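Clasgate opens orders for Makdale handheld demonstration kit

Cesis, Apr 1, 2022 – Clasgate today opened orders for Makdale, a handheld kit for recording manual tasks so that robot arms can be taught to repeat them. The kit is aimed at research groups and small automation firms that want to collect their own training data without tying up a robot.

The operator holds the device and does the job by hand. Printed markers on a cube at the top of the device allow its position and angle to be tracked from a fixed camera. Recordings are checked in the supplied software and exported for training.

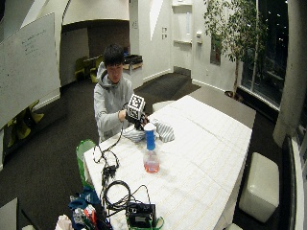 An operator with the marker-topped handheld device at a table with a striped cloth and a spray bottle.

Makdale was tried by four customers from February. Their work covered household jobs such as folding and wiping, along with simple packing.

"Customers told us that setting up took longer than the recording," said Seraina Strebel, product manager at Clasgate. "We rewrote the calibration steps, and a new user can now be ready in 15 minutes."

Gisler, a maker of cleaning equipment, was one of the four. "We recorded up to 950 demonstrations with one kit," said Þröstur Mikkelsen, who leads automation work at Gisler. "The cable needs some care at first, but our staff got used to it."

Each kit includes the handheld device, a marker cube, cables, a printed calibration sheet and a software licence for one workstation. The camera is sold separately. Spare cubes can be ordered singly, and support by email is included for three years.

Orders are taken directly by the Clasgate sales office in Cesis. Loan kits are available to universities on request.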